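Why Does Bread Turn Brown?

By Siham Khasawneh, for the young readers of the Lestau Kitchen Science page

Put a slice of white bread in a toaster and wait. First it smells like bread. Then it smells like toast, and these are two very different smells! The color has changed too, and the slice makes a scratchy sound when you pull a butter knife over it. But you did not add any paint, any sugar or any spice. You added only heat. So where did the brown come from?

To answer, we have to look at what bread is made of. Flour comes from wheat, and inside the flour there are two things that matter for our story. One is starch, which is built from long chains of sugar. The other is protein, which is built from small pieces called amino acids (say it like this: a-MEE-no acids). When dough rests, some of the starch chains are cut into short sugars. These short sugars are ready to meet the amino acids.

When the dough gets hot enough, they join together. Then they break apart, and join again in new ways, and break again. After many of these steps there are hundreds of new substances that were not in the dough before. Some of them are brown. Some of them smell like nuts, or like caramel, or like the street outside a bakery at six in the morning. Scientists call this the Maillard reaction (my-YAR).

The same thing happens in many foods. Roasted coffee beans, the outside of a cookie, fried onions and pancakes all get a part of their color and smell in this way.

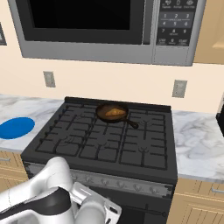 Aishwarya Palaniappan wrote to us after the first part of this series and asked: if it is only heat that makes food brown, why do potatoes stay pale when my father boils them for a long time? They are very hot, because I burned my tongue on one.

This is a very good question, and the answer is water. Water that boils in an open pot stays close to 100 degrees Celsius. You can turn the flame higher, and the water will make bigger bubbles, but it will not become much hotter. The browning reaction goes very slowly at this temperature. It becomes quick only when the food is a good deal hotter, at 140 degrees or more. A boiled potato has water all around it, so it cannot reach this heat. A potato in the oven is different. The water on its skin dries away first, and after that the skin can become hotter and hotter.

Now you can also understand why a loaf has a crust. The oven may be set to 200 degrees, but the middle of the loaf is wet and soft, and it stays below the temperature of boiling water. Only the outside dries. Only the outside goes brown. If you cut the loaf, you see a thin brown line and then the pale part begins. 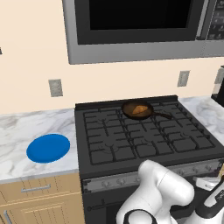

Bakers know some tricks to help the color. At the Gremmont bakery, where I go to ask my questions, they brush the rolls with beaten egg before baking. Egg has a lot of protein, so there are more amino acids on the surface. Milk works also, and it brings its own sugar, called lactose. Another trick is for pretzels. They are dipped in a special bath that is alkaline (this is the opposite of acid), and it makes the browning much faster. This is why a pretzel is so dark and shiny when a bread roll from the same oven is only light brown. The bath for real pretzels can hurt your skin, so it is for bakers only!

Here is something you can try at home with a grown-up. You need 3 slices of the same bread.

Toast the first slice for a short time, until it is just warm.
Toast the second until it is golden.
Toast the third until it is dark brown, but not black.

Let them cool on a plate. Close your eyes and let somebody give you a small bite of each. Can you say which is which? Write down one word for every taste. Children usually write "sweet" or "nutty" for the golden one, and for the dark one they write "bitter."

Black toast is another story. When bread is heated for too long, it starts to turn into carbon, like charcoal. It does not taste good, and it is better to cut away the black parts.

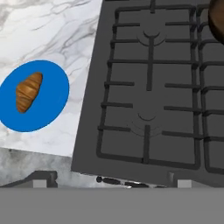
A croissant with a golden-brown outside, on a blue plate.

Words to remember
Starch: long chains of sugar, found in flour and potatoes.
Amino acids: the small pieces that make protein.
Crust: the dry, brown outside of bread.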